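Wotley fest panel, did anyone record it??

rkuusk
Yuzuki Oshima did the Q&A after the Conberg premiere, 18 minutes maybe. Festival site only has the red carpet bit. Anyone got the full thing?

dornau_fan
Theres a stream on the theatre's page, starts at 21 mins in. Sound is awful til she gets a proper mic.
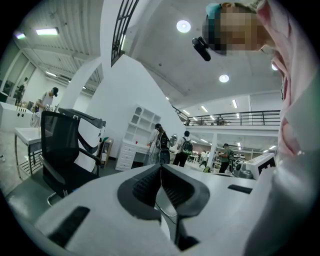
nadiia_s
She also said she's finished with theatre, so no Dornau revival. Gutted.

rkuusk
No she didn't?? She said not before January. Big diffrence.

nadiia_s
Rewatched. "I don't see myself going back." Pretty clear to me

okostiuk
That was about the touring show, not the stage in general. Derkach asked her straight after and she laughed it off.

dornau_fan
Agree with okostiuk. Transcript's in the fan archive, post 177

rkuusk
Cheers, reading now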